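Marleny Cárdenas has been looking after ponds and small lakes for private owners near Estville long enough to have opinions about cattails. She met us at a two-acre pond off the Prindamley road, where she was checking oxygen levels before a hot weekend.

Most of the calls she gets in summer are for dead fish. "People think somebody poisoned the water," she said. "Usually it's weeds. They let the pond fill up with weeds, then they treat the whole thing in one day, and all that dead plant matter uses up the oxygen."

Her own rule is to treat a section, wait two weeks, and treat the next. She puts it in writing for every client. Some of them still go ahead and do it all at once.

The owner of this pond, Nelly Montoya, lost most of her bluegill that way in the first summer after she bought the place. "I came down in the morning and they were all along the bank," Montoya said. "The bass too, the big ones. I had bought the stuff at the farm store and followed the label, or I thought I had." The label did say to treat part of the pond at a time. She had read the part about dosage. 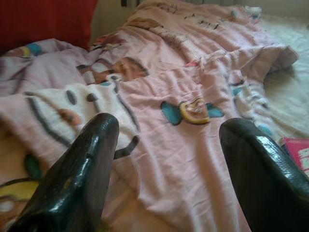
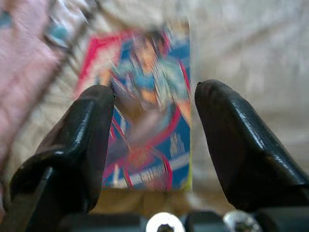 Evdokia Athanasiadis

Cárdenas restocked the pond in November, when the water was cool and the fish traveled better. Before that she had a diffuser put in at the deepest point, with the compressor in a shed by the driveway. Montoya runs it overnight from late spring on.

"I would rather sell somebody air than chemicals," Cárdenas said. "But you can't just switch it on full the first day in July either. You bring up the bad water from the bottom and you get the same fish kill." She starts a new system with short runs and adds time each day.

Grass carp come up in nearly every conversation. She will stock them where the owner has the permit and a screen on the overflow, and she prefers to start low. "Over 98 percent of what people ask me is how many carp," she said, and laughed. "I made that number up. It feels like it."

We asked what she looks for when she walks a pond for the first time. She checks where the water comes in and what is uphill of it — a horse lot, a fertilized lawn, a septic field. On Montoya's place it was the lawn, mowed right to the edge. There is now a strip of rushes and tall grass along that side, and the geese have mostly moved to the neighbor's.

Montoya still pulls some weed by hand with a rake on a rope. Cárdenas will be back to check the oxygen again in August.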